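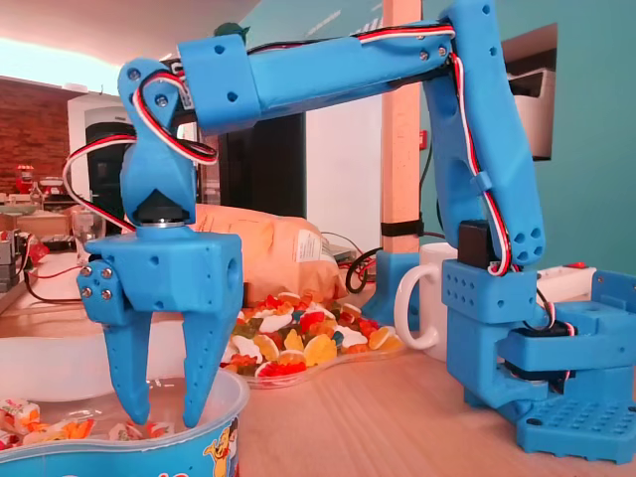 1/ What the arm on the bench changed for us

Long thread, so get yourself a coffee. I work at a small candy packing shop in Piltstead called Sirno, and people keep asking me whether the robots are coming for our jobs. I've wanted to write down how it has really gone since April, while I still remember the early part properly.

2/ We do mixed gift boxes. Gummy bears, fried eggs, wrapped candies, all the things your grandmother kept in a dish. A normal day is some 2,000 boxes, and until this spring every single piece in every single box went in by hand. There are 13 of us on the packing side and I've been here the longest (my wrists will confirm it).

3/ The blue arm is our practice arm. It's 3D-printed, it has two fingers, and it lives on the wooden table with the tub and the mug and whatever else people put down. We try a pick on it first, and if it goes well enough there, the same pick gets set up on one of the bigger machines we bought from Ziółkowski.

4/ Wrapped candies were the first thing we gave it. A wrapper has corners and a bit of crinkle to get hold of, so the fingers have a fair chance. Gummies are another story. They stick to each other, they stick to the fingers, and a bear squashed at the ears can't go in a gift box. So gummies are still ours, and I'm a little proud of that, silly as it sounds.

5/ I'll admit I was scared at first. When the boss said the word "automation" in the break room you could hear the fridge humming. We were promised in writing that no one would lose hours over it in the first year, and so far that has held. I'm keeping my copy of the letter anyway!

6/ What did change is the shape of the day. I used to stand at one spot and make the same reach until lunch. Now I do 40 minutes of hand packing, then I move over to look after a machine - filling tubs, pulling out torn wrappers, restarting it when it sulks - and then back again. I go home less sore. I also go home with my head more tired, which I hadn't expected at my age.

7/ The talking changed too, and this is the part I'd grumble about. At the old long table we sat shoulder to shoulder and knew everything about each other's kids and knees and kitchen remodels. With the machines we're spread out along the wall and you have to raise your voice. We asked for a longer morning break all together to make up for it, and we got it, 10:15 every day. Please ask for that early if your place is going down this road.

8/ The other thing I'd ask for is practice time. When the software from Irkaso was put in, they trained two people from the office and none of the packers. So for weeks, any time a pick went wrong, we had to stand there and wait for someone to come downstairs. In the end a few of us just asked to be shown on the small arm, after shift, paid. Best hours I've spent here in years.

9/ I taught it a pick myself! You guide it over to the tub, fingers down, close, lift, over to the box. It took me 47 tries before I had one I'd let anybody watch, and I whooped loud enough that they heard me in shipping. The younger ones picked it up faster, of course, but I know how candies settle in a tub once you've taken the top ones off, and that turned out to be worth something.

10/ Pay, for those who asked: a small raise came with the machine training, and only for those who signed up for it. I think everyone should have gotten it, and I've said so at two meetings now. We'll see.

11/ Next month we start on a new box with licorice in it, and I have no idea how anyone means to pick up licorice with two fingers. If you've done it at your shop, please write to me. I'll answer after the 10:15 break.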